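In Praise of the Everything Bin

My sister-in-law sorts. Blocks go with blocks, dolls go with dolls, and there's a label maker involved. I love her, but I've tried it her way twice since we moved to Orkport, and both times I ended up standing in the hallway at 9 p.m. holding one plastic cup and wondering which of six little baskets it lived in.

So I'm here to argue for one bin. Just one, big and open, no lid!

My neighbor Uzma Jadoon got me started. She keeps a single tub by her back door, and everything that's on the floor at supper goes in it. Her kids can do the whole living room before the pasta boils (mine need a bit longer, and some yelling). Nothing gets put in the wrong place when there's only one place.

People tell me the kids won't find anything. Well, mine never found anything in the labeled baskets either. They dumped all six. With one wide bin they can look straight down and see what they've got, as long as you don't heap it up. I once spent 50 dollars on a set of stacking drawers and I'd like that money back.

And I like what ends up side by side. A sorted shelf is a store display. A mixed bin looks like people live in your house, and a dinosaur next to a hairbrush is halfway to a game already. Mine have run beauty parlors for reptiles on less.

What goes in

Anything that survives being dropped. Plush animals, plastic animals, cups, the hairbrush you'll be hunting for at 7:40 tomorrow morning. A yellow-backed dolphin can share with two cups just fine.
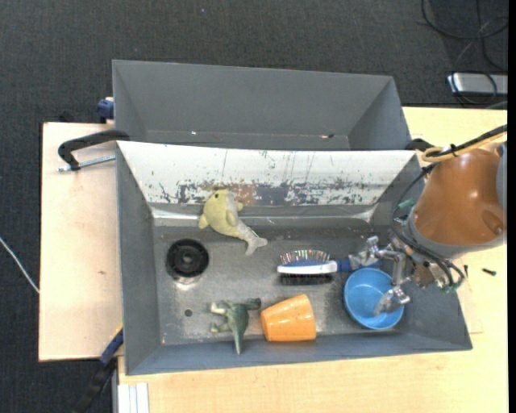 What stays out

Puzzles, I'll give you puzzles. Also anything with a hundred tiny pieces, and markers, which I learned about the hard way last September. Those get a high shelf and a door that shuts.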